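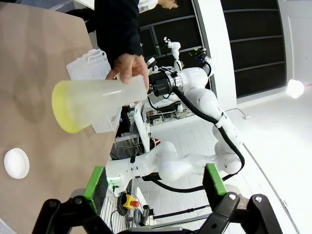 A plastic flask held sideways in one hand.

Plastic labware at the Waludano table: your questions

Who is this page for?
For people who share our table and its plasticware. It was written by Embla Lindqvist and last changed April 28, 2018.

Which pieces can I use?
We have flasks, funnels, measuring cylinders and beakers, all of plastic. Most come from Prindine. Glass is kept in another cupboard and needs a separate booking.

How should I put a funnel away? 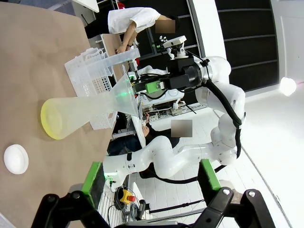 Funnels give us more trouble than any other piece, for they roll and the stem can get scratched. Please rinse yours first with warm water, also inside the stem. A large clear one like this, lying on its side in front of the white basket, should go into the basket before you leave. Put it with the wide mouth down, so the water can run out through the holes.

Can I leave liquid in a flask?
Yes, if it has its cap on and a label with your name and the colour of the dye. The limit is 2 days. After this we empty it.

Which basket do I take?
Any of the white ones with holes. Tall pieces stand better along the side, and small dishes can be washed by hand.

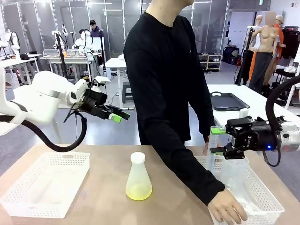 Capped flask with yellow liquid, between the two baskets.

May I use the dishwasher?
Only the short program, at 46 degrees. At higher heat the cylinders lose their shape and the millilitre lines are no more correct.

I broke something. What now?
Write it in the Rollano book beside the sink. You don't need to pay for a first piece. New stock is ordered in July.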